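Handing an object from one arm to the other in sim: how many demos, and how varied?

Posted in Learning from Demonstration, January 10, 2018

Aoi Ichikawa

Hi all! I've been having a great time with a two-arm setup in simulation and I'm finally at the point where I'm recording demonstrations in bulk, so I'd love a sanity check before I sink another week into it.

The task is a handover. One arm picks up a piece of fruit and brings it to the middle of the table, the other arm comes down from above and takes it, then puts it in a bowl. I drive both arms by hand with a pair of controllers and log joint positions, gripper opening and the camera view from one wrist. So far I have 80 episodes recorded. I trained on all of them last night and the policy does the pickup beautifully (I may have cheered), but at the exchange it goes wrong. The receiving arm comes down, hovers near the fruit, and either closes too early or never closes.

I've got two guesses. One is that I need a lot more data. The other is that my data is too messy, because I was still learning the controls when I recorded the first bunch and I paused a lot right before the grasp. Should I throw the early ones out? And should I be moving the bowl and the fruit around more? At the moment they start in almost the same spot each time.

The tool I record with is Wadik, if that matters, and the scene is one I built myself.

wristwatcher

More data. It's always more data. I'd get to a few hundred and then see.

Sachiko Amano

Oh, I love this task! We did a very similar one for a project called Zarnley and hit the same wall at the same spot, so take heart.

Before you record anything else, look at your pauses. When you hold still above the fruit for two seconds while you line things up, you're giving the policy a long run of steps where the view hardly changes and the right action is "do nothing." It learns that very well! Then at run time it gets to that view and does nothing forever. I trimmed the still stretches out of our episodes (anything where neither arm nor gripper moved for 9 steps or more, I cut down to a couple of steps) and the hovering mostly went away with no new recordings at all. It's an afternoon of scripting and it's so satisfying to watch the difference.

The closing too early part sounds like a different problem. With a wrist camera on the holding arm, the fruit can fill a good piece of the view and you don't see much of what the other fingers are doing behind it. Add the gripper opening of both arms to the input if you only feed one, and try a second, fixed camera off to the side of the table. In sim that costs you nothing but disk space.

On the early episodes: don't delete them, move them to their own folder. Train once with and once without. I had 17 clumsy ones and leaving them out helped, but a few of them had recoveries in them, where I missed the grasp, backed off and went in again, and those turned out to be gold. I put them back. Record some more on purpose! Start with the receiving arm a little off to one side and correct it.

And yes, please move things around. Shift the start pose of the fruit, rotate it, swap in a few different sizes, move the bowl to both sides. Change the height of the exchange too, which I forgot for ages. I'd rather have 90 varied episodes than three times that many from one spot. Keep the order of events the same, though: holding arm stops, receiving arm closes, holding arm opens. If you sometimes open first, the policy will pick that up as well and you'll be chasing fruit across the floor.

Aoi Ichikawa

This is wonderful, thank you! I just checked and I was only feeding in one gripper's opening, so that's going in tonight. The pauses are terrible, some of my early episodes are one third standing still. I'll write the trimming script first, retrain on what I have, and then start a new batch with the fruit and bowl in random spots. Will post how the exchange looks after that.
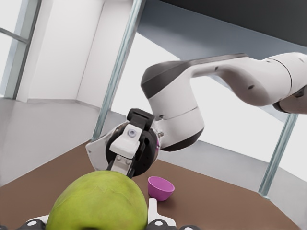
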